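Ticket 1248: Precinct 7 totals missing from Warnville results page
Product: Boltar results reporting
Opened by: Gervasio Godoy, county elections office
Assigned to: Abdelkrim Benmoussa
Status: Pending customer check
Date: 11 Dec 2025

Reported problem
Precinct 7 shows as "not reported" on the public page. The precinct's upload was accepted and I have the receipt. The other precincts in the Mokoena ward display normally. Page reloaded in two browsers, same result.

Reply, Benmoussa
Confirmed on our side. The upload is in the database with 27 write-ins, and the export to the page skips it. Please don't send the file again — a second upload would need a manual merge.
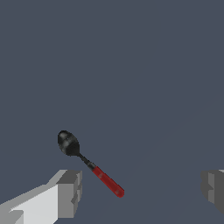
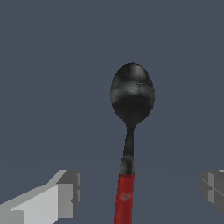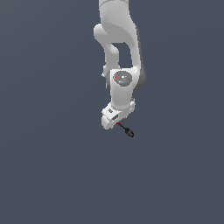
Plain gray background in all three.

The export matches each upload to the precinct list by name. Precinct 7 was renamed from Pilau Hall to Pilau School in May, and the list on the export server still has the old name. The public page puts white text on a slate gray much like the one behind the white arm and the two spoon views, and the "name mismatch" warning on the admin page is printed in dark gray on that same color. It was there all along and is very hard to read. I have opened a separate request to change it.

Steps taken
Updated the precinct list on the export server.
Cleared the page cache.
Ran the export by hand. It finished with 9 precincts and no warnings.

Reply, Godoy
Precinct 7 is up now. Write-ins match our tape. The ward total at the top of the page still looks like the old one.

Reply, Benmoussa
The ward total is on its own timer and will update with the next scheduled export. Leave the ticket open until you have compared it with the signed sheet, then reply with the figure you see.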